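Home News Events Jobs Directory Contact
Search this site Enter keywords Go

Beyene Opens Parts Counter at Former Tandora Building
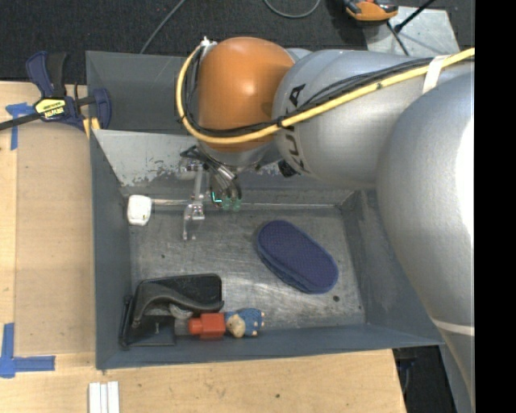
Beyene, the secondhand hardware and shop supply dealer, has opened a parts counter in the old Tandora building and is selling small goods out of the bins they are stored in. The company moved in over February and kept most of the fittings left by the last tenant. Customers who expect bright new shelving will find open gray metal bins on light wooden tables, with scratched floors and paint that has worn pale along the back panels. Manager Sheldon Després said the bins will stay as they are. "They hold parts and they don't leak," he said. "I'd sooner put the money into stock."

The counter carries 146 lines at present, mostly fasteners, brackets, hinges and pipe fittings. Goods are sold singly or by weight, and there is no minimum order. Mixed lots, which come from shop closings and estate sales, are priced at $10 a scoop.

Beyene paid for the move with a $2000 loan from Ullov, its landlord, and from the sale of surplus shelving at its previous address. The new space is smaller. Larger items such as vises and bench tops will still be kept at the Trivis warehouse and can be brought over the next working day if a customer calls before noon.

Trade accounts from the old store carry over, and account holders do not need to sign up again. Store credit slips will be accepted until the end of the year.

The company is also buying. Després said he is looking for complete sets of drill bits, older hand planes and boxed screws in slotted sizes, which he said sell faster than anything else in the store. Sellers with more than 300 pounds of material should call first so that a dock space can be set aside.

Parking is behind the building, and the entrance is through the side door next to the loading dock. The front door remains locked while the steps are repaired.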